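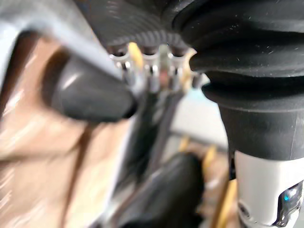
Liltura boot in black, narrowing to a smooth sleeve at a white housing.

Liltura Folding Boot
Made by Skolley

The Liltura is a flexible cover for joints and shafts that bend or travel. Thick, rounded folds take up the movement, and the lower end tapers to a plain collar that sits around the part below. It keeps dust and grit away from the shaft and keeps fingers out of the joint.

Color is matte black. Lint and white dust show on it, so plan to wipe it down now and then if it will be in view.

Sizes and order codes

Liltura 300: 300 mm fully extended
Liltura 900: 900 mm fully extended
Liltura 1020: 1020 mm fully extended

All three lengths have the same fold shape and the same tapered end. Measure the travel with the joint at its longest position and order the next size up. A boot that is pulled flat at full travel will wear out early at the folds.

Fitting

Slide the wide end on first and seat it against the upper part. Work the folds down by hand, then ease the collar over the shaft. Wipe the shaft before you start. Small scratches are fine, but file down any raised nick that could catch the inside of the collar.
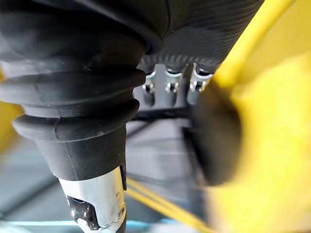

Move the joint slowly through its full range before you put it back to work. The folds should open and close evenly. If one fold stays shut while the others stretch, the boot is twisted — loosen the collar, turn it back and try again.

Care

Use a damp cloth and mild soap. Do not use solvents or a wire brush. Light scuffs on the outside do not affect use. Replace the boot if you find a split between folds or if the collar no longer grips. Check it every 6 months, more often in a dusty shop.
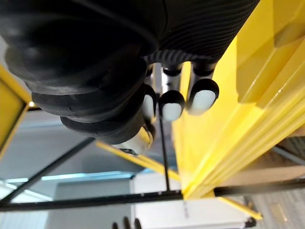

Smooth folds beside fine ribbing, with white pads on the fingers.

Ordering

The boot is sold singly and ships folded from our Voltdale warehouse. Collar clamps are sold separately under the Lam name. Unused boots can be returned in their original bag. Cut or trimmed boots cannot be returned.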